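Wet socks, good morning

Quick one tonight, I have to be up at five again.

So the Mernley marsh count happened. If you read this blog you know I've been going on about it since October, back when the county was still deciding if the lower pond was worth keeping or if they'd let it silt up and call it a meadow. They kept it. Not going over all that again, it's in the old posts.

Up early, forgot the thermos, went back for the thermos. Seidu Akolgo had the gate open already. Ground was soft all the way down past the culvert and I went in over the boot twice before we even reached the blind. Same foot both times.

Ducks! Finally. Blue-winged teal mostly, then a raft of shovelers way out by the cattails, and a pair of wood ducks that flushed before I had my glasses up. Lamisi got a better look than me. She always sits on the east side and I never learn. We wrote down 121 teal on the first pass and 160 on the second, and then argued about which one goes on the sheet. Second pass had the birds from the back channel in it. I say it counts. Lamisi says it counts next time. We sent in both with a note.

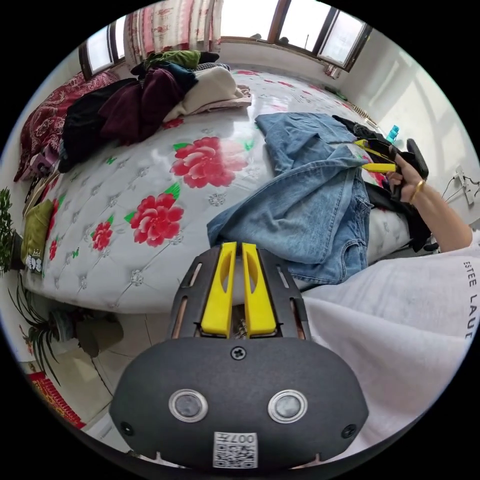

The rails are what I really wanted. Heard a sora twice, never saw it. Iddrisu Frimpong played the call once on his phone and put it away, which is how you're supposed to do it, and we got one whinny back from the sedge and then nothing. Stood there until my knees hurt. Worth it.

Water level is the thing to watch. The board at the outlet was pulled in the fall so they could get at the willows and its been put back lower than it was. You can see the old line on the post. I like it lower. More mud, more shorebirds, and the smartweed gets a chance. But Yaa Ansah grew up on the far side of that pond and she says two dry summers at that level and you've got reed canary grass wall to wall. She's probably right. She was right about the carp.

Grant stuff, short version: there's 700 dollars left from the seed money and it has to be spent by June. Choices are plugs (bulrush, some burreed) or a decent staff gauge. I vote plugs. If we go that way we need hands for a Saturday, bring your own waders, the loaner pair leaks at the left knee and everybody knows it. I have 40 flags already so don't buy flags.

Also the Dakow ditch people want to talk about the shared culvert. Somebody please come to that with me. I'm bad at meetings and I get mad about beavers.

Home by noon, everything in the wash, fell asleep on the couch with mud on my neck. Dug out dry jeans and went back for the evening fly-in, by myself this time. Quieter. Snipe winnowing over the north end, that weird hollow sound, and I just stood at the gate and listend till I couldn't see my hands.
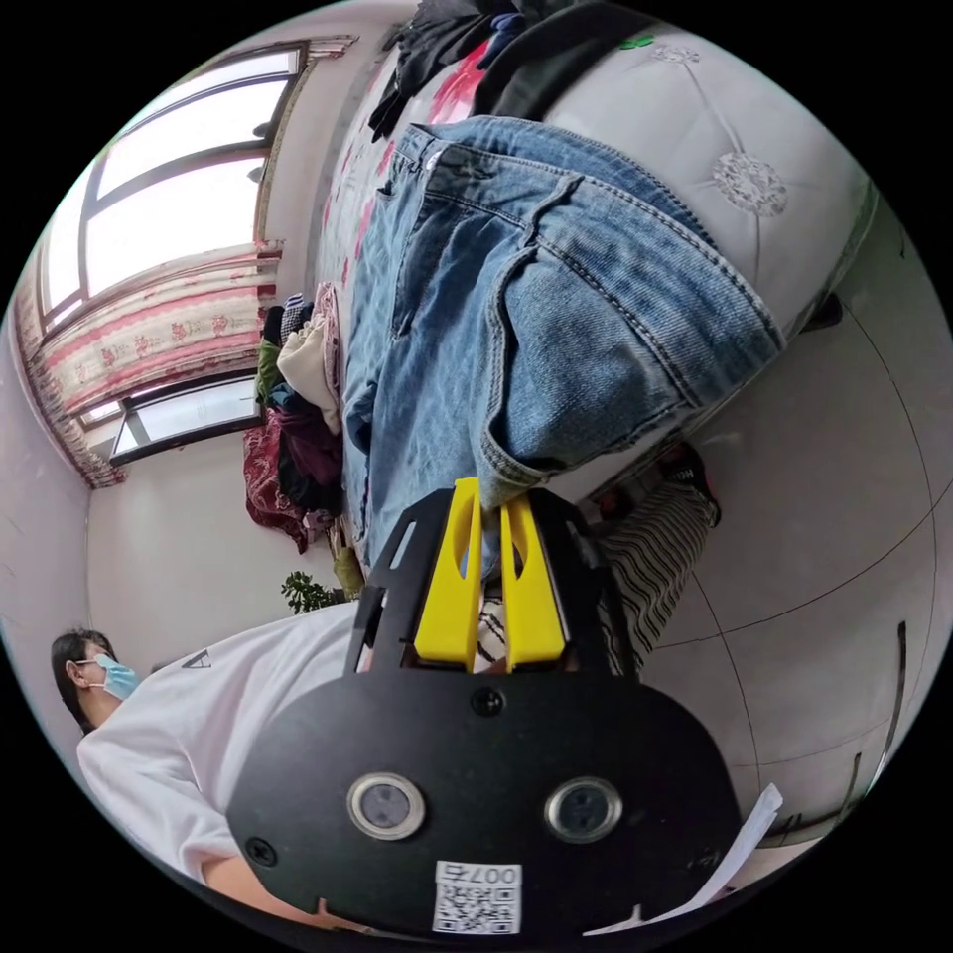 Jeans on the bed.

Things I still owe people: Sanaa Ait Brahim, your spotting scope is in my trunk, not lost, sorry. Iddrisu, I need the GPS points for the two nest boxes on the south bank, the ones with the bad predator guards. One of those has a hooded merganser going in and out and I'd like that guard fixed before a raccoon finds it. And whoever left a green mug in the blind, it's on my porch.

Next count in two weeks if the road holds. I'll post the full list when Lamisi types it up, her handwriting beats mine. Going to bed.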